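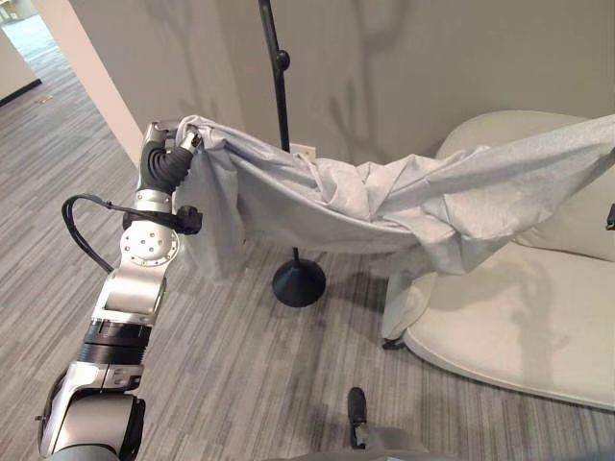
Re: [domótica] ¿Para cuándo el robot que dobla sábanas?

El 18 de marzo, Teun Van Rooij escribió:
> En Skurbridge aseguran que en 2 años nadie tocará
> una sábana. ¿Alguien se lo cree?

Teun, yo firmo por 5. Agarrar la tela ya saben, por un borde y con el pulgar por delante. 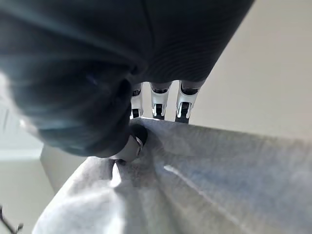 Pulgar y dedos sobre el borde de la tela.

Doblarla es otra cosa - yo tampoco sé con las bajeras y llevo 60 años ensayando. De recoger calcetines hablamos en abril.
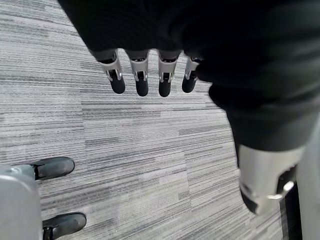 Pendiente para la lista

- Precio de la mano, si Zeyu lo consigue.
- Quién plancha.

Phyllis Ellwood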